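The Long Life of Ordinary Furniture

When the Koppel Furniture Library opened its doors in a former wool store, its founding members expected to lend trestle tables and folding chairs for weddings. Within a few years, borrowers were asking for something else entirely: bookcases for a rental that would last one winter, a sideboard for a parent moving into a smaller unit, a wardrobe for a student who would be gone by the following July. The library now holds 1000 catalogued pieces, and a bed frame may pass through four or five households before it returns to the workshop.

The principle behind the collection is that well-made household furniture should outlast any single owner. Members pay an annual subscription and borrow pieces for terms of up to two years. Repairs are carried out on site by a staff of seven under the direction of Juraj Kuruc, a cabinetmaker who trained in restoration before turning to domestic work.

"Restoration asks what a piece looked like when it was new," Mr Kuruc says. "Our work asks what it has to put up with next. I would sooner fit a stronger hinge than an authentic one."

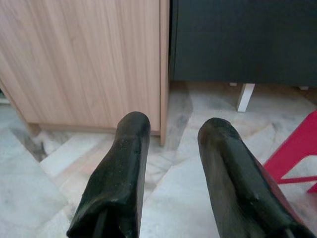 That preference has shaped the workshop's practice. Drawer runners are standardised wherever the carcass will allow it, and every repair is recorded in a ledger that travels with the piece. Some entries run to several pages. A blackwood dresser known to staff as the Skilleck, after the street where it was collected, has had its feet replaced twice and its back panel once, and has been home to a family of five, a pottery studio and a parish office.

The ledgers have become a resource in their own right. Titilayo Aliyu, a design historian, has read 121 of them for a forthcoming study of how furniture wears in daily use. Her early findings suggest that damage gathers at a small number of places: the lower corners of doors, the front edge of the top drawer, and the joints disturbed each time a piece is moved up a staircase.

"Design history has tended to concentrate on the moment of purchase," Ms Aliyu observes. "The ledgers begin where most of our sources stop."

The library's model is not without its difficulties. Storage is costly, and transport accounts for the largest share of expenditure. Sum-yee Ng, who manages the loans desk, notes that demand peaks sharply at the turn of the university semester, when as many as 200 pieces may change hands in a fortnight. A second site at Bralau has been proposed to ease the pressure, although a lease has yet to be signed. Borrowers in the outer suburbs would benefit most — at present they wait nearly twice as long for delivery as those living near the centre.

Applications for the autumn loan term are open to residents of all participating councils. Existing members may renew by telephone or at the loans desk.

Related items
Flavitz Chairs: A Regional Style Reconsidered
Apolline Roussel on the Colour of Old Varnish
Workshop Notes: Rehanging a Heavy Door
Pei-shan Hsieh: Small Rooms, Large Tables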